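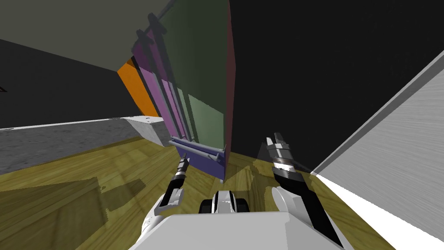

SKARKTHORPE, 12 October 2020. Mawuli Ansah has spent 40 evenings on a two-armed robot at the Lauritsen shared workshop, and much of that work takes place in simulation.

"The cabinet is the hard part," Ansah said in an interview on the workshop's mezzanine. "The handle is low, and the arms have to come at it from above the base."

He began in April with one arm. Blažena Matoušek, who maintains the workshop's computers, set aside 2 of them for his runs.

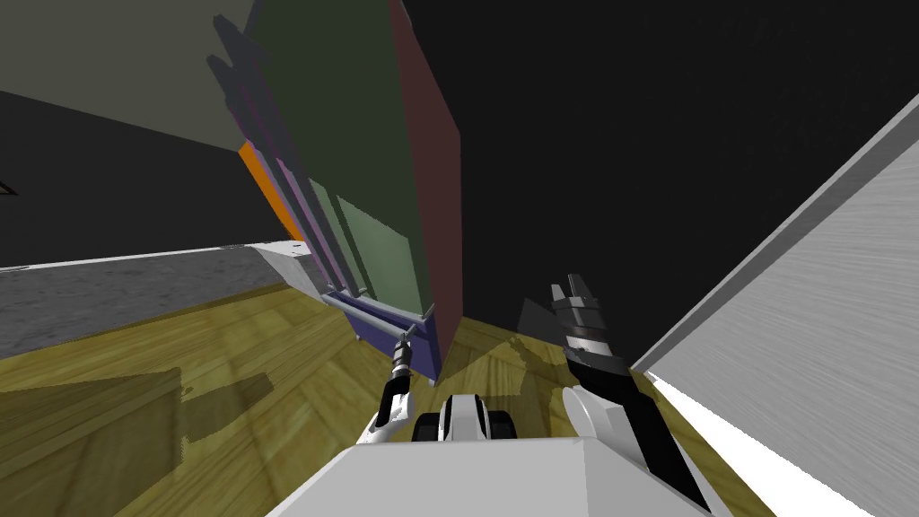

*The simulated robot with its left gripper near the purple base of the cabinet.*

Matoušek said the log now holds 3644 attempts. "We read the failed ones first," she said. Ansah intends to order motors for the physical build from Serier.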